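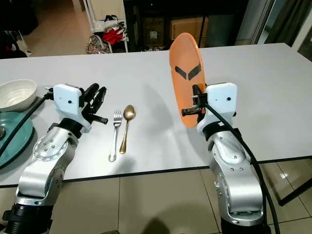
# The Sturkley Table Kit

Hi, I'm Jinlong Wan and I look after kit for the Sayce robotics club. I put this page together so other clubs and schools can see what we lend out, what's in the tub and what you'll need to find yourselves. We built the first Sturkley kit for our own table-setting challenge and then people kept asking to borrow it, so now there are 4 of them!

The idea is pretty simple. Your team gets a two-armed setup to lay and clear a place at a table, using ordinary crockery and cutlery. It sounds easy until you've watched a gripper try to get under the lip of a plate that's lying flat (our seniors lost most of March to that one problem, and they'd do it again tomorrow).

## What's in the tub

- Plates and bowls in a mix of shapes and colours
- Forks and spoons, some shiny steel, some gold-coloured
- A mug
- A roll of black tape for marking plates
- A beige cloth for the table
- Printed challenge cards and a score sheet
- A spare set of finger pads for the Brado gripper, if that's what you run

You don't get the arms! I get an email every term from someone who was hoping. The kit works with whatever your club already has, as long as you've got two arms that can both reach the middle of a small table.

## The plates

I'm a bit fond of the orange ones. They're bright enough to find with a very basic colour threshold, so the younger kids get a win on their first afternoon, and the black marks give the older ones something to work out orientation from. If a bit of tape starts lifting, peel it right off and put on a new piece. Please don't glue it.

Lifting by the rim is where everybody begins. Get one finger over the edge, one under, close slowly, then tip the plate up. Once that's going well, try it with two plates touching or overlapping, and you'll find out very quickly how good your edge detection is.

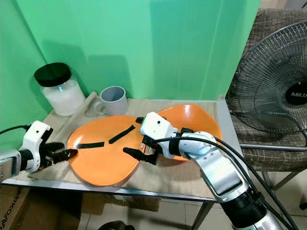 The cloth changes everything, by the way. On a bare table you can nudge a plate along with one gripper until it meets the other. With the cloth down the plate drags, the cloth bunches up, and the spot you measured a minute ago has moved. We make every team do at least one scored run with it on.

Keep an eye on your cables too. Leave a generous loop at each wrist and run the arm through its full reach by hand before you power up. I've replaced enough connectors to feel strongly about this.

## Scoring

Each run is 40 points. Teams get 3 attempts and keep their best. You lose points for a dropped piece, for cutlery facing the wrong way and for touching the arms once the run has started. The highest season total so far is 631, from the Bateo team, who were very gracious about it for nearly a whole evening.

If your students write their own challenge cards, send them over and I'll add the good ones to the next print.

## Borrowing one

Loans run for a school term and there's no charge for clubs, you just cover the postage both ways. Tell me what arms you're using, how old your students are and whether you've got a table sorted (a small folding one is fine). I usually answer in the evenings after dinner.

Wash the plates before you send them back, please. Warm soapy water, no dishwasher, and count the forks.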